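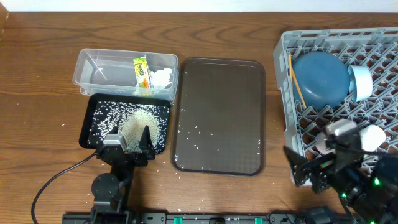 Wolde, part 3: the ferry landing

The landing at Wolde went out of use before the town had a railroad, and most of what is left of it sits under the parking lot behind the old feed store. I walked the river side of it again in August with a copy of the 1,586 foot survey line, which starts at the church corner and is supposed to end at the ferry post.

The post is gone. The survey gives its position as "the foot of the lower street," and the lower street has moved at least once. The plat filed when Wolde was laid out shows it running straight to the water. The second plat, filed after the flood, bends it to the north by the width of one lot. If you measure along the first plat, the line ends in the gravel near the loading dock. If you measure along the second, it ends in the river.

Thijs Nijs, who worked on the county map index for years, prefers the first plat. His argument is that the surveyor used the church corner for every line in town and had no cause to re-measure after the flood. I think he is right, but the deed for lot 3 cites the new street, and it is dated earlier than the second plat. One of those dates is wrong.
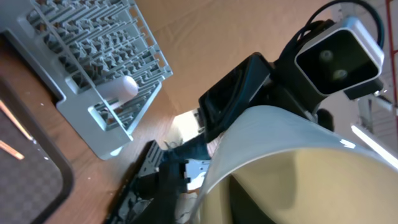 The ferry itself is better documented. The license was issued to a man named Getusov, who paid a bond of 1,000 dollars and agreed to keep one flatboat and a skiff. Rates were posted for wagons, loose stock and foot passengers. He held the license until the bridge opened at Dornura, and after that the traffic went upriver. The store ledger shows the drop plainly. Flour and rope sales fall off within a season, and the blacksmith's account is closed the next spring.

Nesma Kettani sent me her notes on the Clandau road, which met the ferry on the far bank. She has traced it on foot for some 100 yards through the trees, where the cut is still deep enough to stand in. Past that it has been plowed. Her bearing, carried back across the water, lands closer to the loading dock than to anything on the second plat.

I still need the flood report and the original of the lot 3 deed. The copy I have been using is a typed transcript, and the typist made at least two other errors in the same book.

Posted 01/10/2022

Filed under: Wolde, river crossings, plats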